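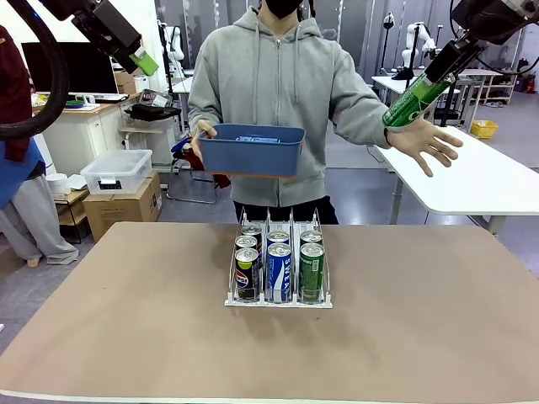
Can rack on the main table, right gripper holding a green can.

We use cookies to remember your settings. Accept / Manage

Search this forum Go

Equipment and Budgets > Two-arm cell for loading can racks, what have I left out?

5 min read

pellworth
1/12/23

I'm putting together the equipment request for a two-arm cell that loads drinks cans into shelf racks. It has to be in before the end of December or it waits a whole year. The arms are already agreed and come out of a different pot. I'm only asking for what goes around them.

What I have so far:

Spare gripper set, both sides, from Drollano: £2810
Heavy table with a wipe-clean top: £438
Clear acrylic racks, three lanes: £139 for the pack
Cans, bins and other stock: £400

The photo is from the place we're copying the layout from. Same kind of rack as we'd use, white base with clear dividers. Their table looks about right to me for size.

Two questions. Is the spare gripper set worth it in year one? And what have I forgotten?

--

mossbank_dan

Yes, buy the spare set. We ran without one and lost most of a fortnight waiting for a fingertip. The part itself was cheap. The time wasn't.

You've forgotten cable management. Look at the hose on the left of your photo, that thick black loop. You want proper clips and a bit of slack in the right place, and it always ends up costing more than you'd think for what is basically plastic.

--

tinfoot

I'd go the other way on the grippers. £2810 is by far the biggest line on the list and it's for something that sits in a drawer. Ask Drollano if they sell the tips on their own. With cans it's the tips that wear, the housing hardly ever goes. We've had one housing fail and it was under warranty.

Put the difference into racks. Acrylic cracks at the corners once it's been knocked a few times, and while you're setting up it will get knocked.

--

mossbank_dan

Warranty doesn't help if it takes three weeks to come back, though.

--

tinfoot

It was eight days. But fair enough, depends who you buy from.

--

Kestrel Hill

Bigger gap for me is that there's no money in there for people being near it. In the photo the person has an open hand right under the can while the arm has hold of it. If that's how you mean to run it, with somebody working at the same table, you need a risk assessment and most likely a floor scanner or an e-stop within reach of where they stand. Ours was a separate line and finance still asked why it wasn't in the first request.

Small point, but we also have a rule about hoodie cords and lanyards near the arms. Costs nothing.

--

pellworth

Thanks all. To answer Kestrel Hill, yes, there'll be someone on the other side of the table with a bin, taking cans off and putting them back between runs. I had assumed the e-stop came with the arms. I'll check with Tetsuya Noguchi, who wrote the original quote.

On tips only, I've emailed Drollano.

--

gantryman

Nobody has asked about the table. £438 seems low for anything that doesn't move. Does it bolt to the floor, or is it on feet? We bought ours from Kudo and it was fine until both arms moved together, then the racks crept. Ended up with a strip of non-slip under each one.

And get a plain matt top. Clear plastic is already awkward for cameras without a shiny surface underneath it.

--

tinfoot

Agree about matt. Don't agree you need a dearer table. Our site in Flasarport uses a bench that was going in a skip and it has been solid for years. Arms are on their own stands. If the arms aren't mounted on the table then the table doesn't have much to do.

--

gantryman

Ours are mounted on the table, so that'll be the difference.

pellworth, which are yours?

--

pellworth

Own stands. So I'll leave the table line as it is and add non-slip strip.

--

oatcake77

Question on the £400 for stock. Is that all cans? Vary what you buy. The rack in the photo has black, blue and green ones in it, a colour to each lane, and that's a sensible way to start as you can see at once if one has gone in the wrong lane. But they all look like much the same shape. If you'll ever have to do the tall thin ones, get a tray of them now and check they fit the lanes before you buy the rack pack.

Also dents. We write off a lot of cans in the first month while the grip force is being sorted. Once a can is dented it won't slide down a lane properly, and then you're blaming the arm for it.

--

mossbank_dan

Seconded on dents. Buy full ones too, not just empties. They handle completely differently.

--

Kestrel Hill

And if they're full, put something on the floor and budget for mopping up. I'm serious, a burst can of cola near a controller cost us a day.

--

pellworth

Update. Drollano will sell tips separately but only with a service agreement, and they want that signed for two years. Natance do a tip that's meant to fit the same housing. Has anyone used them?

Noguchi came back too. One e-stop is included, on the controller. A second one for the operator's side is extra, so that goes on the list.

--

tinfoot

Used Natance tips on a different gripper. Decent rubber, but the screw holes were slightly out on one of the pairs and we had to file them. They replaced it when we complained. I'd order one pair and try it before dropping the spare set.

--

mossbank_dan

Or keep the full set in the request and let them cut it. If you leave it out you won't get it back later.

--

Kestrel Hill

I don't like padding a request, personally. Finance remember.

--

pellworth

I'm going to keep it in, with a note giving tips only as the cheaper option and what the delay would be if a housing went. They can choose. Second e-stop, cable clips, non-slip and a mixed lot of cans all added. I'll post the final list when it's gone in.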